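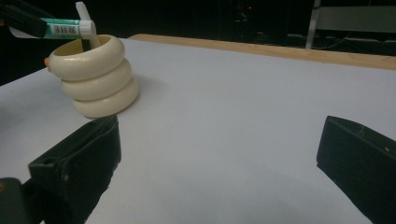

I've been meaning to write about learning lines for ages, mostly so that I can stop typing the same long email to everyone in the cast who asks how I'm getting on. So, pour yourself a cuppa and settle in, this may take a while.

We open in May at the old hall in Sellby, which seats 102 if you count the bench along the back wall (I do count it, my sister always sits there). I'm playing the mother, and she talks. My goodness, she talks. There's a speech in the second act that runs for two full pages without so much as a cough from anybody else, and when I first read it I had to go and stand in the garden for a bit.

I'm 65 this year and I hadn't been on a stage in 20 years. When I was in my thirties I could read a scene on the tram in the morning and have it more or less in my head by rehearsal that night. These days a line goes in on Monday, has a lovely time, and leaves without saying goodbye. I had a small cry over it after the first read-through, sitting in the car with the heater on, and then I rang Verna Dunleavy, who directed me in my very first show and is still the person I ring.

Verna's advice was to stop learning the words. I thought she'd misheard me! What she meant was that I should work out what the woman wants in each bit of the speech and let the words come along behind. So I went through my script with a pencil and wrote in the margin beside each chunk: she wants him to sit down, she wants the letter, she wants to be told she was right. Once I could say that list off while hanging out the washing, the lines started to stick to it. Some of them, anyway. I still say "parlour" where it should be "pantry", which makes a nonsense of the next joke.

The other thing that's helped is writing it all out by hand. The mother has something like a novella to get through (my nephew put the part into his computer and it came out at 3000 words, and I wish he'd kept that to himself) and I've copied out every one of them in an exercise book, leaving a gap wherever someone else speaks. My handwriting gets worse as her temper does. I take the book with me on my walk, and I've stopped minding who hears me. A fellow with a kelpie crossed the road last week during the bit about the inheritance.

Rehearsals are going along nicely otherwise. We've got the hall two evenings a week now, and the stage manager has put tape down for the furniture, so I finally know how many steps it is to the door. It's a good deal fewer than I'd been taking in my lounge room, and I walked smack into where the wall is going to be, mid-sentence. Kept going, though. Verna would have been pleased.

Act three tonight, without books. I've had an early tea and I'm off to run the letter scene once more before my lift gets here.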